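Made to order, counted in days
Sep 1, 2023

Buyers of made-to-order packaging tend to compare prices first and dates second. The date is usually the harder figure to pin down. A supplier's lead time may run from the order, from approval of the proof or from receipt of payment, and the three can be more than a week apart.

Vurness, which cuts cartons and sleeves in short runs, starts its clock at proof approval and quotes 7 working days. Karngate starts at payment and quotes fewer, but does not count the day on which the goods leave the works. For a repeat order the two come out almost level. For a first order, where a new cutting tool is needed, they do not.

Where the days go

Cutting and folding take up a small part of the total. At Plandelach, a converter of corrugated board, the job records for March cover 94 orders. Of these, 41 stood still for a day or more while waiting for the customer to confirm a size or sign off artwork. Machine faults held up 2.

The most common query concerned internal and external dimensions. A carton drawn to the outside measurement loses the thickness of the board on each side, and a snug product will then not fit. The firm now asks for the measurement twice on its order form, once in words and once on a sketch.

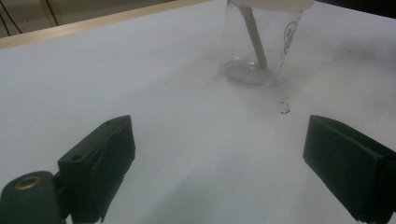
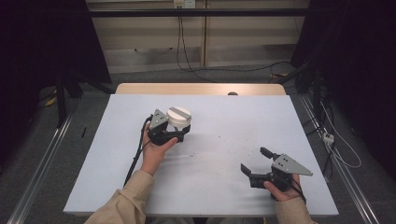 Quantity and the price break

Setting up a press costs the same for a short run as for a long one, so the unit price falls steeply at first and then flattens. Miettinen prints its price breaks on the quotation. Most firms give a single price for the quantity requested, and the buyer has to ask again for any other.

It is worth asking for the next break up and the next one down. Storage should be added to the larger figure - flat cartons take little room, but made-up ones fill a pallet quickly.

Delivery terms

A quoted price may or may not include carriage. Check whether the driver will unload, whether a tail lift costs extra and who pays if the load is refused. Shortages normally have to be reported in writing within the period stated on the delivery note.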